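Cerno Kartonsammlung: Liesmich

Stand: August, dritte Fassung

Inhalt

Die Sammlung enthält Aufnahmen und Notizen zum Befüllen und Leeren kleiner Faltschachteln am Tisch. Sie umfasst 57 Durchgänge mit 39 verschiedenen Schachteln. Jeder Durchgang hat einen eigenen Ordner mit Bildern, einer Textdatei und einer Zeile in der Gesamtliste.

Aufbau des Arbeitsplatzes

Gearbeitet wird im Sitzen an einem hellen Holztisch. Auf der Platte liegt eine weiße Unterlage, die den größten Teil der Fläche abdeckt. Auf der Unterlage sind kleine braune und dunkle Flecken und Striche verteilt. Die Schachtel steht aufrecht, die Öffnung zeigt nach oben. Der Deckel bleibt während des ganzen Durchgangs offen.

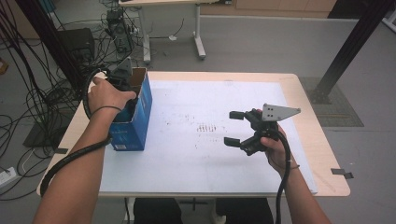 Welche Schachteln eignen sich für eigene Ergänzungen?
Stabile Faltschachteln mit flachem Boden, die offen stehen bleiben, ohne dass man sie festhält. Schachteln mit Sichtfenster bitte getrennt ablegen, sie haben in der Liste eine eigene Gruppe.

Angaben in der Gesamtliste

Kennung: vierstellig, fortlaufend ab 1,000 (das Komma stammt aus dem alten Export und wird beim Einlesen entfernt)
Farbe außen: ein Wort, zum Beispiel blau oder weiß
Farbe innen: bei unbedruckter Pappe "braun" oder "grau"
Etikett: ja, nein oder unklar
Deckel: angehängt, lose oder keiner
Bemerkung: freier Text, höchstens zwei Sätze

Der Text auf Etiketten wird nicht abgeschrieben. Leere Felder bedeuten, dass der Wert nicht erhoben wurde.

Unterordner

plulleler: Schachteln mit angehängtem Deckel
kozan: Schachteln mit Sichtfenster
clellach: alles Übrige, auch zweiteilige Kartons

Bekannte Lücken

Beschädigte Schachteln kommen kaum vor. In 3 Durchgängen fehlt die Innenfarbe. Maße wurden nur außen genommen, auf halbe Zentimeter gerundet, ohne Deckel.

Änderungen

Die dritte Fassung trennt Innen- und Außenfarbe. Wer noch mit der zweiten arbeitet, muss die Spalte "Farbe" von Hand aufteilen. Die Ordnernamen sind gleich geblieben.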